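**Ref. 234: Washroom counter, lower level, under the staircase**
Category: Premises / Consumables and storage
Raised by: Reception, Kultach House
Assigned to: Facilities Support
Priority: Normal
Opened: Friday, October 9, 2020

**Summary of the request**

Reception has asked Facilities Support to look into the state of the vanity counter on the lower level. Three matters were raised together and have been kept on one ticket at the request of the Premises Manager, as they concern the same counter.

1. Toiletries are repeatedly found lying on their sides on the worktop.
2. A sticky residue returns to the stone between cleans.
3. Delivery cardboard is being left on and behind the counter.

The requester adds that visitors use this basin as well as staff, and that two complaints have been received through the front desk. Neither complaint concerned the water supply or the drain.

**Entry 1: Acknowledgement**

The ticket has been accepted. Cleaning staff have been asked to continue as normal and not to change the product used on the stone until the source of the residue is known. Reception has been asked to forward any further comments to this reference and to refrain from opening separate tickets.

**Entry 2: Initial enquiries**

The cleaning contractor, Brinda, was contacted by telephone. The supervisor confirmed that the counter is wiped once in the morning and once in the late afternoon with a neutral cleaner diluted in accordance with the label. No polish or wax is applied. The supervisor was of the opinion that the residue is soap, and stated that it gathers chiefly at the back of the worktop, behind the tap, where a cloth does not easily reach when the toiletries are in place.

The supervisor also noted that her staff have no instruction on what may be thrown away. Bottles that look finished are left in case they belong to someone. This appears to account for a good part of the clutter. No list of permitted items was ever issued for this washroom, and the general notice displayed on the upper floors was not carried over when the lower level came into use in April.

**Entry 3: Stock query**

Purchasing was asked which items are supplied to the lower level. The reply was as follows.

- Hand soap: supplied, in pump dispensers.
- Hand lotion: supplied on request only.
- Paper cups: not supplied.
- Toothbrushes and other personal items: not supplied. These are brought in by individuals.
- Surface spray: supplied to Brinda, to be kept in the cleaning cupboard and not on the counter.

Purchasing further advised that the soap is ordered from Pramis and arrives in cartons, which are opened wherever there is room. No place for unpacking has been named in the delivery instructions.

**Entry 4: Site visit**

Attended by Do-yoon Na, Facilities Support. The counter was viewed and each item on it considered for removal, relocation or retention.

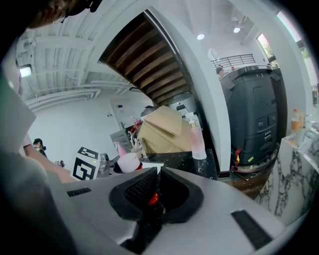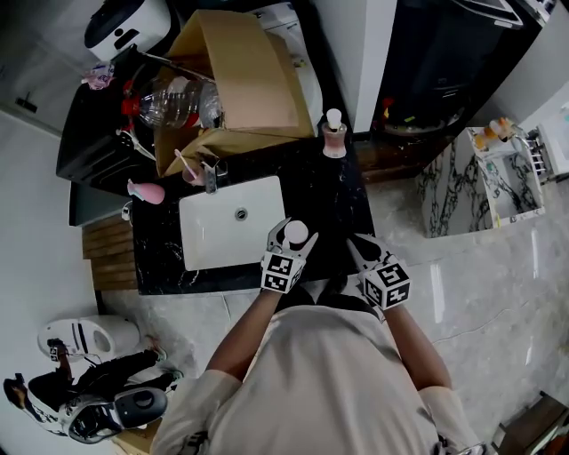 The following was established during the visit.

The tap was run for several minutes and shut off fully. There was no drip from the spout. The joint between the basin and the stone was dry when tested with a paper towel, and the waste cleared without delay. A leak has therefore been ruled out as a cause of the residue.

A paper towel pressed to the worktop behind the tap came away tacky and smelled of hand soap. The residue lifted with warm water alone. The supervisor's opinion is accordingly accepted. A pump dispenser laid down with its head unlocked will lose a small amount of soap over the course of a day, and this is sufficient to explain what has been reported.

The stone was examined for etching with a torch held low to the surface. No dull patches were found. No repair or resealing is required at present.

**Entry 5: Cause**

The three matters raised by Reception are considered to be connected. The worktop is the only flat surface near the foot of the staircase that is at a convenient height, and it is being used for unpacking deliveries. Cardboard put down at the back of the counter reduces the depth available for toiletries. Tall bottles are then pushed forward or knocked over, and are not always stood up again. Soap escapes from the fallen dispensers and runs to the back, where the cardboard prevents it from being wiped away.

It is not considered that any one person or department is at fault. The arrangement has grown up for want of anywhere better.

**Entry 6: Actions agreed**

The following actions have been agreed with Reception, Purchasing and Brinda.

a) Cardboard. All cartons are to be opened in the post room. Empty cartons are to be flattened and taken to the recycling cage on the same day. Nothing made of cardboard is to be placed on the stone, even for a short time. Purchasing will amend the delivery instructions sent to Pramis.

b) Hand soap. One pump dispenser is to be kept on the counter, standing upright, to the right of the basin. Spare dispensers are to be stored with their heads locked down. The head is locked by pressing it fully and turning it clockwise.

c) Sprays. All spray bottles are to be returned to the cleaning cupboard at the end of each clean.

d) Personal items. Toothbrushes, cups and similar items may be kept on the side shelves, provided that they are labelled. Unlabelled items will be bagged and held at Reception for 60 days, after which they will be disposed of.

e) Deep clean. Brinda will clear the worktop entirely, wash it with warm water and neutral cleaner, rinse it and dry it with a soft cloth. Particular attention is to be paid to the area behind the tap and to the rim of the basin. Vinegar, limescale remover and scouring pads must not be used on this surface.

f) Notice. A notice setting out points (b) to (d) will be displayed beside the basin.

**Entry 7: Comment from Reception**

"Thank you for the prompt attention. We are content with the actions listed. Could it be confirmed whether the soap could be moved to a wall dispenser instead? Mrs Pawłowska at the front desk recalls that this was proposed when the washroom was fitted out."

**Entry 8: Reply from Facilities Support**

The proposal was located under an earlier reference, 216, and was closed without a decision. A wall dispenser would remove the risk of bottles being knocked over, but would require drilling into the wall beside the basin, and the position of the pipework there has not been confirmed. The proposal has been reopened and will be dealt with separately. It does not affect the actions on this ticket, which should proceed in the meantime.

**Entry 9: Deep clean completed**

Brinda reports that the worktop was cleared and washed before opening. The residue behind the tap required a second wash. One dispenser was found to have a cracked collar and would not lock; it has been discarded and a replacement issued from stock. The cartons have been removed to the recycling cage.

Three personal items without labels were bagged and handed to Reception. A receipt has been placed in the lost property book.

**Entry 10: Follow-up check**

The counter was checked at the end of the working day. The dispenser was upright and the stone behind the tap was clean to the touch. A single flattened carton had been left leaning at the back of the counter. It was removed and Purchasing was informed. Purchasing has since confirmed that the carrier had not yet received the amended instructions.

**Status**

Items (a) to (e): complete.
Item (f): the notice has been drafted and is with Reception for approval of the wording. The line concerning personal items is to be made more prominent.
Wall dispenser: see reference 216.

This ticket will remain open until the notice is in place. Any recurrence of the residue should be reported under this reference, stating the time at which it was noticed and whether the dispenser was upright.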